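4.2 Changes in task allocation at the packing stations

The Clastinel site packs loose dry goods into lined cartons. Before the trial, each of the 31 operators on the packing floor prepared liners by hand, filled them, closed them and moved the cartons to the outfeed. Liner preparation means separating a plastic bag from the stack, opening it and setting it upright so that the filling spout can enter. The site log lists it as a single step, but operators described it in interviews as the most tiring part of the shift because of the repeated pinch grip.

During the trial, which began in November, four two-arm cells supplied by Sokex took over part of the bag handling. The operators assigned to these cells no longer opened every bag themselves. They loaded stock, checked bags before filling and stepped in when a cell stopped. A stop was recorded whenever the control software, Jerkier, asked for a person to confirm or correct the position of a bag.

Stops changed the rhythm of the work more than the planners had expected. At a manual station the operator sets the pace and can slow down late in the shift. At a cell, the operator waits, responds and waits again. Several operators reported that they found it hard to start any other task between stops. Trummer (the site lead, Hannelore Trummer) responded by assigning one operator to two adjacent cells, which shortened the waiting periods but increased walking. The Sunday crew, which is smaller, kept the original arrangement.

Thin film was the main source of difficulty. A bag that stands open at one moment may fold at the rim when touched, and the two grippers must approach it from opposite sides without pushing it over. Figure 3 shows the arms on either side of an open bag. 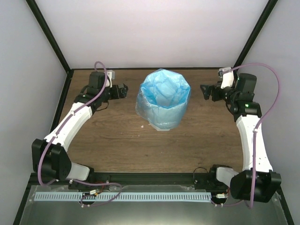

Figure 3. Two-arm cell with an upright translucent blue bag between the open grippers.

Operators developed their own ways of judging whether a bag would hold its shape, mostly from the stiffness of the rim and the spread of the base. None of this was covered in the Carbone training course, which dealt with safety and restart procedures. We logged 3000 bags over the observation period and asked operators to note the reason for each intervention in their own words. Their notes were more specific than the fault codes in Jerkier and were later used to revise the checklist at the cells. Pay grades were not revised during the trial, and this remained a point of disagreement between operators and management. Section 4.3 reports the interview results on this point.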